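May 7, 2026

Budget sheet is finally moving. Remedios Manalo wants one number for the double-arm cell by the end of the month, so I've spent the afternoon with the sim open on one screen and the quotes on the other (and far too much tea).

Zendwood are still at 18 weeks for a pair of arms, up from 16 in February! Riihimäki can do 6 but only if we take their grippers too, and I'm not sure I want to be tied to them. If we go the Zendwood route the order has to be in before the Drendusstead move or we'll be paying for storage.

The round tray with the sweeper is the bit I keep going back and forth on. Baso do one off the shelf, or we get it made in-house and spend the difference on a spare gripper. Ran the cup job again with both arms on the one table to see what we'd need: 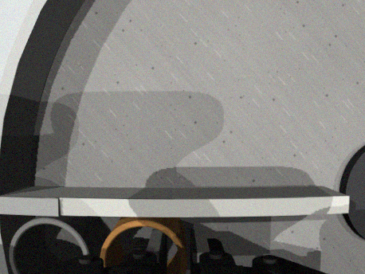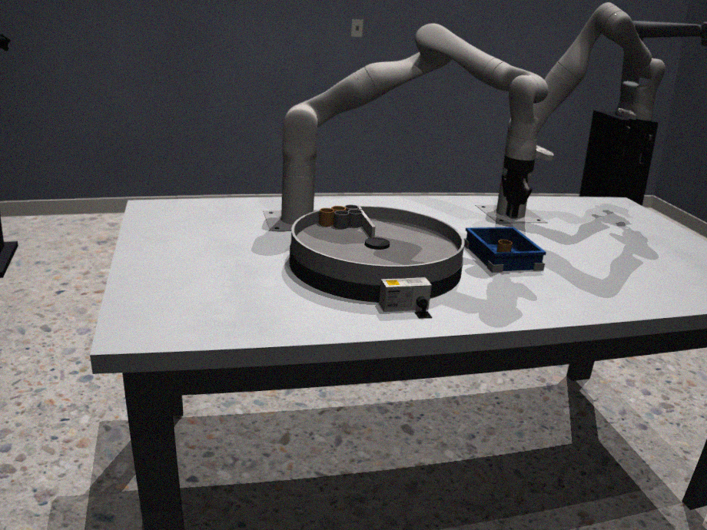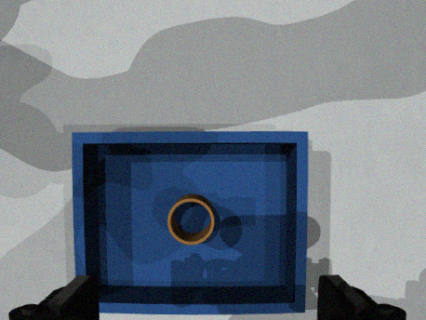
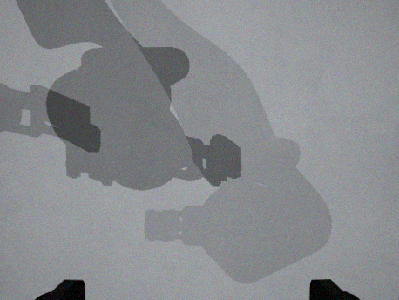 Cup job in the sim, two-arm layout. Second one is the whole table, last one is the grey depth view.

Bins are pennies, so put down 2 blue ones and forget about it. The table is another matter, I've no price at all for a top that thick and I need to ask whether mounting plates come with the arms or get billed separately. Depth cameras: still on the list, still not quoted. Chase Riihimäki re: gripper-only price.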